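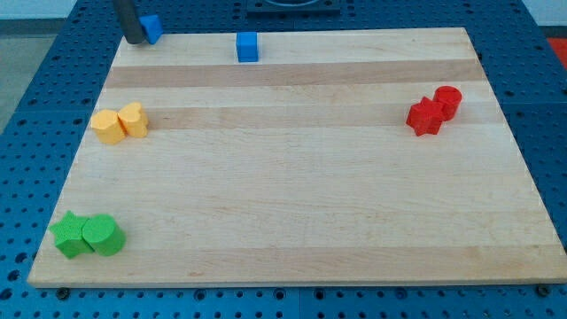 4. Laying out the facade on the Putdale model base

Now for the fun part: the Putdale kit starts to look like a real building! Your street front is made up of 39 timber-look panels, and the order you set them in changes the whole character of the block. Mostly pale strips with a few darker tan bands running the full length, the way they do on the cutting board, give a long, low look that suits the Mullov wing beautifully. Try a dry layout first and play with it for a while.

4.1 Sort the panels by shade, light to dark.
4.2 Clip the two Konlow corner posts into the base. You should hear a click.
4.3 Starting at the left post, slide the bottom row in, groove side down.
4.4 Add the remaining rows, checking each one against sheet 8.
4.5 Fit the Ramalho roof terrace last. It drops straight in, and it's gorgeous.

Note: The model is built at 1:50. If you're adding your own trees or figures, buy them in the same scale.

Note: Kits packed before April have 56 small pegs in place of the clip strip. Push one into every hole along the rear wall before step 4.3.

Caution: Don't glue anything until the terrace sits level. Panels can't be pulled out once the glue has set.

Go on to section 5 for the stair tower and lights.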